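The tour had 40 dates and one piano, and Leopoldo Cortés was responsible for the piano.

His contract called him the keyboard technician. In practice he tuned the instrument twice a day, once after load-in and once after sound check, and sat stage left during the show with a tuning lever, two rubber mutes and a flashlight. The piano was a seven-foot grand with a pinblock that had been replaced the year before. It traveled upright on its side in a padded case. It lost pitch whenever the truck heater failed, and the truck heater failed on most nights in April.

At Posov the hall was kept at 64 degrees until the doors opened. Cortés measured the A above middle C at 438.6. The band played at 440, the backing tracks were at 440, and the difference could be heard by anyone standing near the monitors. He raised the whole instrument, starting with the temperament octave and working outward in unisons. The job took 90 minutes. The lighting crew focused the front truss while he did it, and they called numbers to each other across the floor, and he lost his place in the fifth octave and had to go back.

"Is it good?" the production manager asked.

"It's at pitch."

"That's what I asked."

"It isn't," Cortés said, but he had put the mutes away by then.

The singer was named Rugemalira. She used the one name on posters and on her tax forms. She had started out playing clubs with an electric piano on a folding stand, and she had written all of the second record on it. When the rooms got bigger the label paid for the grand. She struck it as if it were still the electric, flat-handed and from the shoulder, and by the third song of any set the treble unisons had begun to drift. Cortés kept a notebook of which ones. F6 was the worst. He had replaced its strings in two cities.

He had worked for players who blamed the instrument and players who never noticed it. Rugemalira noticed everything and did not bring it up. If a note went out she stopped using it. He would hear her move a melody down an octave in the middle of a verse to get around a bad F, and the guitarist would look over, and the song would continue. After the show she would hand him her water bottle and say good night. He would have preferred a complaint.

He wrote up each night on the bus. The form had been his own idea. It had columns for temperature, humidity, pitch on arrival, pitch at doors and remarks. No one had asked for it, and he sent it to the production office every morning as an attachment.

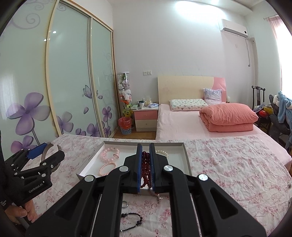
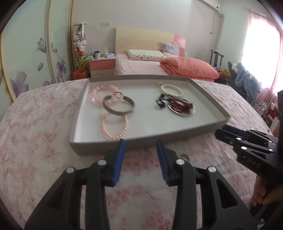
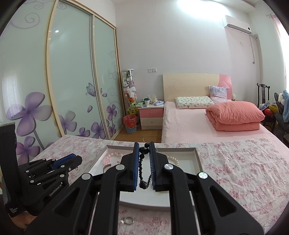 Sorkcombe was the 20th date. The venue was a former corn exchange with a glass roof. The afternoon sun came through the roof and fell on the stage from two o'clock until a little after four, and the soundboard took it directly. Cortés asked for a drape. The house had no drape. He borrowed two moving blankets from the truck and laid them over the closed lid, and when he took them off at five the piano was four cents sharp in the middle and flat at both ends.

He had 20 minutes before the support act needed the stage.

A full correction was not possible in that time. He considered what was. The set opened with a song in E flat that stayed between the second and fifth octaves. The next three were on guitar. The piano came back for the long ballad, which was the one that used the high F, and by then the sun would have been down for two hours and the wood would be moving the other way. If he tuned to the room as it stood, he would be wrong by nine o'clock. If he tuned to where he thought the room would be, the first song would suffer for it.

He tuned for the ballad. He left the middle a shade wide, touched the bass very little, and set the F two cents under where the meter wanted it. Then he wrote the decision down with the time next to it, 5:25, so that the record would show it had been a decision.

The first song was not good. He could hear the thirds beating from his stool, faster than they should have, and he watched Rugemalira's left hand. She was leaving notes out. She played the second verse as bare octaves and the last chorus with almost nothing under the voice at all. The audience clapped as they had clapped in the other towns. She went to the guitar without looking toward stage left.

Cortés checked the thermometer clipped to the lid prop after each of the next three songs. It read 73, then 71, then 70. He had counted on 69.

When she sat back down she did something she had not done on the other dates. She played the F by itself, once, with the pedal down, and let it ring. The front rows took it for part of the song and went quiet. He listened to the three strings. One of them was moving against the other two, very slowly, a single beat every two or three seconds. He would have passed it in a workshop. She waited until the sound was gone and started the ballad in the written octave, and she stayed there.

It held until the last chorus. Then the left string slipped, and she heard it, and she hit it again on purpose, harder, four times in a row.

He restrung it at midnight with the house lights up and the riggers working overhead. The old wire had a flat spot where the hammer had met it. He coiled it, taped it closed and put it in the drawer with the others.

Rugemalira came out in her coat while he was pulling the new one up.

"What was the first song?" she said.

"Wrong. I set it for the ballad."

She thought about it. "Could you have told me?"

"There's a form," Cortés said.

"Who gets the form?"

"The production office."

"Put me on it," she said, and handed him the water bottle, and went out to the bus.

He finished the string and set it three cents high to allow for the stretch. The drive to Tirby was 7 hours. He asked the driver to check the truck heater before they left, and the driver said that it was working, and Cortés wrote that down too.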